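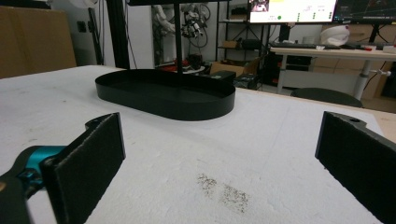
Subject: Re: Can any of them wipe a counter yet?
Date: Oct 12, 2025

> We trialed the Pralier arm at the Kramer shop in March and it
> sorted fasteners all day without trouble. Then I asked for the
> bench to be wiped down after each batch and got a flat no from
> the vendor. Has anyone on the list seen a machine clean up
> crumbs or grit off a table and finish the job?

Short answer, partly. We have been working on it at Gindudmont since the spring. Picking up a solid part is easy compared with a small spill of dark specks on a white top. Two fingers can't pinch specks that fine, so the gripper has to hold a cloth or a brush, and then the pressure matters. Too light and it skips. Too hard and it smears the pile into a bigger patch.

Last count was 252 tries with a cloth. 121 left the table clean enough that I would not have gone over it again. A person takes 30 seconds and gets it every time.

The Vulgate controller helped with the pressure but it still stops early when a thin smudge is left. Next we try a stiff brush and a pan, 50 runs, same table.

If you only need fasteners sorted, keep the arm and wipe the bench yourself for now. What cloth did you have in mind?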